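## About Jedoten

Hi, I'm Roxana Preda, and I look after one robot cell for a living. That's the short version! Jedoten is a small company that sets up and repairs plate-handling cells for labs, and the cell I mean is the one we call Skakeo, which Radu Stanciu and I built up from a bare mounting plate.

Most of my week goes into boring, lovely stuff: checking the base bolts, cleaning the gripper fingers, re-teaching positions after somebody has moved something (you know who you are, Geert). Every 500 cycles I redo the pick heights, and every 1,000 we run the whole arm through its joint checks. I try each change in simulation first, then Haris Siddiqui takes it to the real cell on Wednesday. 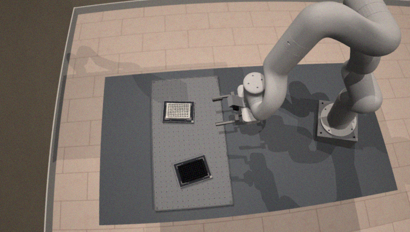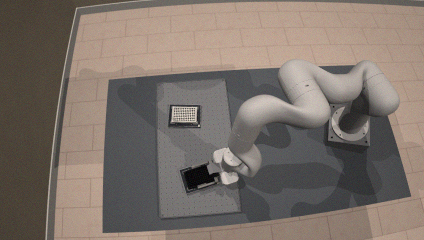 Teaching a new pick position is the part I get asked about most, so ask away! I start with the gripper open and come in slowly from the side, then save the point and do it all over again. Square plates are easy. The dark one lower on the perforated board sits at an angle to it, and for a layout like that I teach the rotation separately before I touch the height. Corina Lazăr answers the phone if your own cell is playing up, and she'll pass you to me if it's a gripper question.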